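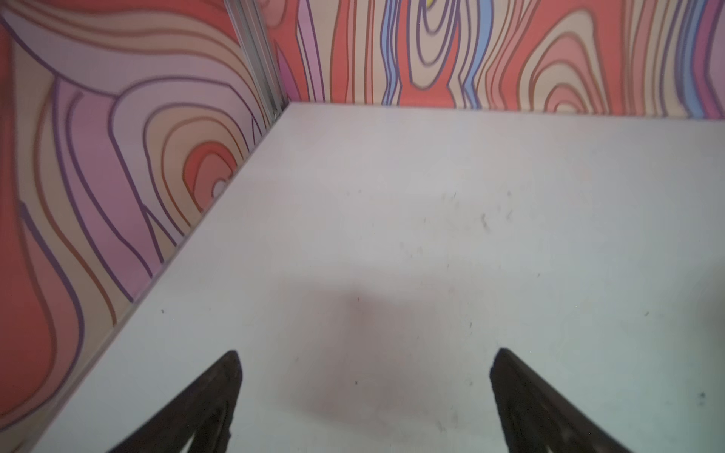
Why does a knot weaken a board?

A knot weakens a board mainly by forcing the fibers around it to bend away from the length of the piece. Wood is strong along its fibers and weak across them, so a load that should travel straight down the board has to cross sloping fiber near the knot, and the board tends to fail there first.

Mon 8 July
By Jolán Rácz

Chapter 2
Knots and Grain in Sawn Lumber

The previous chapter treated wood as a uniform material with one set of properties along the trunk and another set across it. This was enough to explain shrinkage and the direction of splitting in small clear samples. Sawn lumber is seldom clear. A board of useful length usually contains knots, sloping grain, or both, and its strength depends more on where these fall than on the strength of the clear wood between them.

This chapter covers how a knot forms, how the log is cut, and how the two together decide what appears on the face of a board. The last part introduces the measurements used in the grading exercises. Readers who have worked in a mill may find the first sections familiar but should read them for the terms.

2.1 How a knot forms

A branch begins at or close to the pith of the stem. As the tree grows, a new layer of wood is laid down each season over the stem and over the branch together. While the branch is alive, the layers of the two are continuous, and the base of the branch is locked into the wood around it. The part of the branch enclosed in this way is called an intergrown knot, or a tight knot.

When the branch dies, it stops adding wood. The stem does not. New stem layers close around the dead branch without joining to it, often with a ring of bark trapped between. A knot formed at this stage is called an encased knot. Once the board dries, an encased knot may shrink clear of its surroundings and drop out - the result is a knothole.

The same branch can therefore leave both kinds of knot. Near the pith it is intergrown, and farther out, past the point where the branch died, it is encased. If the dead stub breaks off and the stem grows over the end, the wood formed after that is clear. Pruning makes use of this. Removing the lower branches early confines the knots to a narrow core and leaves the outer wood free of them.

2.2 Shape on the sawn face

A knot is roughly a cone with its point at the pith. What shows on the board depends on how the saw passes through that cone.

Cut square across, the knot is round. Cut at a moderate angle, it is oval. Cut nearly along its length, it appears as a long wedge, called a spike knot, which may run from one edge of the board well into the middle. A spike knot takes up more of the width than a round knot from the same branch and is treated more strictly in most grading systems.

The growth rings of the branch show on a round or oval knot as nested rings. They should not be confused with the rings of the stem. On a flat-sawn face, the stem rings appear as arches and long curved lines; on a quarter-sawn face, they appear as lines close to parallel. Near a knot, the lines on either face swing out around it and close up again on the far side.

2.3 Slope of grain

Slope of grain is the angle between the direction of the fibers and the long edge of the board. It is written as a ratio. A slope of 1 in 15 means that the fibers move sideways one inch for every 15 inches of length. The units do not matter as long as both are the same.

Two causes are common. The first is sawing. If a tapered log is cut parallel to its center line, the boards from the outside will have fibers that run out through the face. Cutting parallel to the bark avoids this but leaves a wedge of waste at the center. The second is spiral growth, in which the fibers wind around the stem. No sawing pattern removes spiral grain from a log.

The pattern of rings on the face is a poor guide to fiber direction. A board may show straight ring lines and still have a steep spiral slope. Drying checks are more reliable, as they follow the fibers. Where there are no checks, a scribe is drawn along the board under light pressure and the needle allowed to follow the grain. Readings should be taken clear of knots, because the local swing around a knot is already counted in the knot measurement.

2.4 Position of the knot

A joist carrying a floor is in compression along its top edge and in tension along its bottom edge. Stress from bending is greatest at the two edges and falls to zero at mid-depth. A knot at mid-depth removes little bending strength. The same knot at the bottom edge removes a great deal - wood with disturbed grain performs poorly in tension, and the edge is where the tension is highest.

For this reason grading rules commonly allow a larger knot at the center of the wide face than at the edge. A piece that will be loaded in direct tension has no such low-stress zone, and the position of the knot gives less relief.

2.5 The board set used in this chapter

The exercises refer to a set of 176 softwood boards from the Junatmont yard, surfaced on four sides and dried before measurement. Of these, 70 were later broken in bending, and their results are given in the tables at the end of the chapter. The rest were measured only. Knots were recorded with the Gál method, in which the width of the knot is taken between two lines parallel to the edges of the board and divided by the width of the face.

A knot 2 inches wide on an 8-inch face therefore has a ratio of one quarter, whatever its length along the board. Students should work the first group of exercises by hand before turning to the tables.

Related items
Chapter 1: Wood Along and Across the Grain
Chapter 3: Moisture, Checks, and Warp
Reading Slope of Grain with a Scribe
Tables for the Junatmont Boards
Sawing Patterns at the Andus Mill
Field Notes: Ilenance Pruning Plots, March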